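Septembre, 23 h passées

Grosse journée, je note vite avant de dormir. J'ai enfin réussi à localiser mes clés avec les petites balises Bluetooth Pastari ! J'en ai collé partout : le trousseau, le sac, la valise, et même le collier du chat (il boude). L'appli Sarnier qui va avec est moche, mais elle sonne quand je m'éloigne, et pour quelqu'un qui oublie son sac à la boulangerie, c'est déjà énorme. Pack de 7, 95 euros, bon, ça pique un peu. 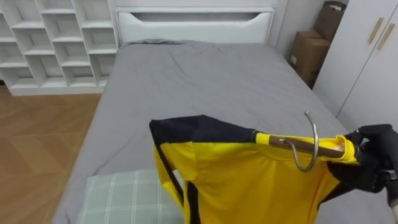
La chemise jaune et noire, sur son cintre.

Cet après-midi, Canan Canpolat m'a appelée, toute fière : chez Pamau, ils en ont posé 200 dans l'entrepôt et ils visent 400 avant Noël. Elle me parlait de piles, de passerelles, de signal qui saute dès qu'il y a un rayonnage en métal... j'ai décroché au bout d'un moment, mais j'ai retenu qu'il faut les poser en hauteur. Du coup j'ai grimpé sur une chaise pour déplacer celle de l'entrée, et oui, ça marche mieux (ou alors je me fais des idées).

Ce qui me chiffonne, c'est l'historique des positions. Sarnier garde tout par défaut, il faut fouiller trois menus pour le couper. J'ai bien failli laisser tomber, et puis j'ai trouvé, tout en bas, en gris sur gris. Merci bien ! Canan me conseille de passer chez Pacheco, qui garde tout sur le téléphone, sauf que leurs balises sont grosses comme des galets. Sur le chat, je ne vois pas.

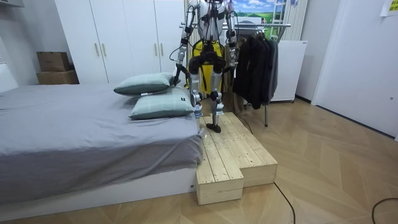
À faire demain

Changer la pile du sac, qui bipe depuis ce matin. Renommer les balises, parce que « Objet 4 » ne me dit rien du tout. Rappeler Canan pour son histoire de passerelle et lui demander si ça vaut le coup dans un appartement. Et retrouver le chat, son collier est sous le canapé, sans lui.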